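The Snack Box: Frequently Asked Questions
Lamstead Guest Rooms, information for people staying with us

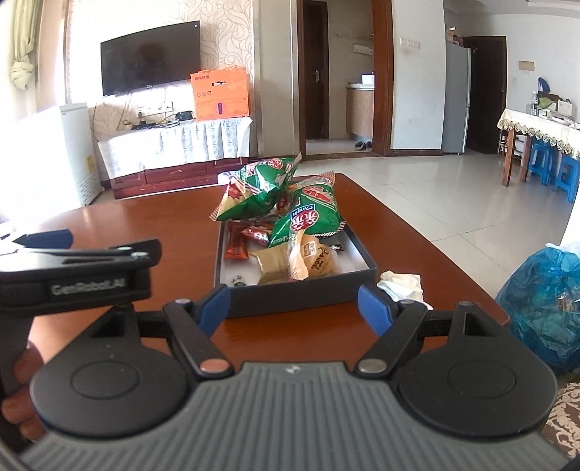 The box in the front sitting room, on the table opposite the television.

Is the snack box really free?
Yes. Help yourself. We ask only that you leave something for whoever comes in after the last bus, who will have had a worse evening than you.

What's in it?
It changes. Crisps and puffed things in large bags, cakes in packets, a chocolate bar or two in red wrappers, small sweets. The big green bags sit on top because they won't fit anywhere else. Cakes tend to be underneath, which regulars worked out long ago.

I can't read the packets. How do I know what I'm eating?
Several have Chinese writing on them. There is a translated list in the kitchen drawer, under the takeaway menus. If you have an allergy, please check it before opening anything. Guessing by colour has not gone well.

When is it refilled?
Each morning, before 10. We spend 45 pounds a week on it, a figure that was 50 until we stopped buying the good biscuits.

May I take a whole bag to my room?
One, yes. Guests in the Drarnora room have been known to take the box. Please don't take the box.

Where do wrappers go?
In the kitchen bin. Putting an empty wrapper back in among the full ones is a cruel trick to play on a hungry person. Used tissues also go in the bin.

Can I add something of my own?
Please do, if it's sealed and in date. Fruit goes in the kitchen.

Can I put a hot mug on the table?
Use a coaster. The table is glossy and wooden and we would like it to stay that way. The white lace cloth on the television stand is not a coaster either, nor is it a napkin.

The curtain is tied in a knot. Should I undo it?
Only if you want it closed. Knot it again in the morning, any style.

Who do I tell if the box is empty?
Ring 923 from the hall telephone. After 11 at night, try the shop on Nomura Street.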